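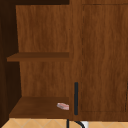 Kvido Štefanec wanted to know why anyone would travel to an open day to watch kitchens on a screen, when the same grippers could be bolted to a bench at home. Fair enough, and I put the question to the people at Veltton on Monday. Their answer was repeatability. A simulated cupboard goes back to its starting state in an instant, so two grippers can be given the same reach, the same shelf height and the same object pose as often as you like.

The comparison covered two models: the Elutar, a parallel-jaw unit, and the Danko, with three jointed fingers. Both ran on one arm model and one controller, Flover, so differences in planning could be left out. Each gripper was given 146 attempts at taking small items from a wall cabinet over a sink. The time limit was 15 seconds from first motion to lift.

The Elutar did better beside a door front. Its fingers are slim and the wrist can stay nearly level, which matters when an object is partly hidden and the approach has to come from the open side. The Danko needs more room to spread, and its planner threw out many poses before the arm moved.

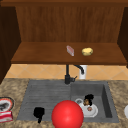
Rounded items went the other way. Three contacts hold a lumpy shape with less squeeze, whereas two flat pads tend to let it roll unless the closing line passes close to its centre. Contact friction was the same for both grippers, a choice I would question, given that the real pads are different rubbers.

Cameras got less time. The fixed view and the wrist view were both offered, and switching between them in Flover takes one setting. The fixed view loses small things behind doors. The wrist view finds them late, often with the arm already committed — a slower approach helped, at the cost of the time limit.

Veltton had no results from hardware to show. I asked for the contact settings and the 14 failed grasps they had marked for review, and was told both would be sent with the slides.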